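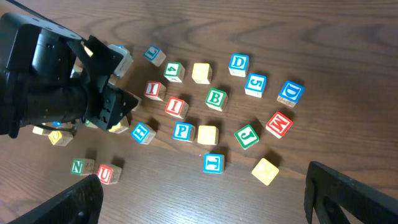

October 16, 2026

So the alphabet blocks are out again! I got them down from the top of the closet after breakfast, meaning to give them a quick look and put them in the box for Shanthi, and you can guess how that went. Lunch was late. Lunch was toast.

I'd forgotten how nice they are to hold. They're just little wooden cubes with the letters raised up a bit, so you can feel the edge of each one with your thumb, and the colors are the ones I remember, blue and green and red, and then the faces that are all yellow. I always thought the yellow ones were the best when I was small (no idea why, you can't spell with a yellow). I used to save them for roofs.

There was a blue L near the top of the pile and of course I thought of Aunt Lida straight away, and then I had to sit there for a bit. She taught me my letters with a set like this, at her table on Melnychuk Street, and she would never let me have the next letter until I'd said three things that started with the one I had. For L I always said lemon, ladder, Lida. She let me have Lida every time even though it was cheating.

Anyway. The plan, if I'm going to call it a plan, is that Shanthi's little girl gets the blocks for her birthday, and she turns five next week, so I need to get a move on. I'd like to put her name in the lid of the box, but I haven't decided between paint and one of those stamp sets. Vasylyna says paint. Vasylyna has also seen my painting and should know better.

The box is the other problem. The old one gave up years ago, and I've been keeping them in a cloth bag that smells of closet. I looked at a lidded one at Mondusow and it was lovely and it was also 16 dollars, for a box! I stood there with it for ages and put it back. Then I drove home and wished I'd bought it. Demyd thinks he can knock one together from the leftover shelf boards in the garage, and he probably can, but he also thought he could fix the side gate in April and we're still lifting it open with one foot.

Spent a silly amount of time trying to spell things. You never have the letters you want. Demyd came in for his glasses and asked what I was making and I said "a mess" and he said he could help with that, and then he stayed and moved blocks around for a good ten minutes with his coat on. I do like that table with things all over it. The grain has those dark swirls in it and it's a warm sort of brown, and most days it's covered in mail and I never look at it.

I keep going back and forth on the numbers. There's a green 4 that I like a lot, and part of me wants to keep it for the kitchen windowsill. Would a five-year-old miss a 4? Probably the minute she opened the box – she's that kind of child. She once told me my clock was wrong, and it was. So the 4 goes with the rest. I think.

Called Stefaniia in the afternoon to ask how you're supposed to clean old wooden blocks, and she said a barely damp cloth, a drop of dish soap, and dry them right away, no soaking. She did a whole farm set that way for her grandsons. Then we talked for an hour about her knee and the new people at number 11, who have a drum kit. So I haven't cleaned a single block, but I know how.

Tomorrow: cloth, soap, old towel. Ask Demyd about the box again, nicely. Buy wrapping paper, not the shiny kind that splits at the corners. And eat a proper lunch.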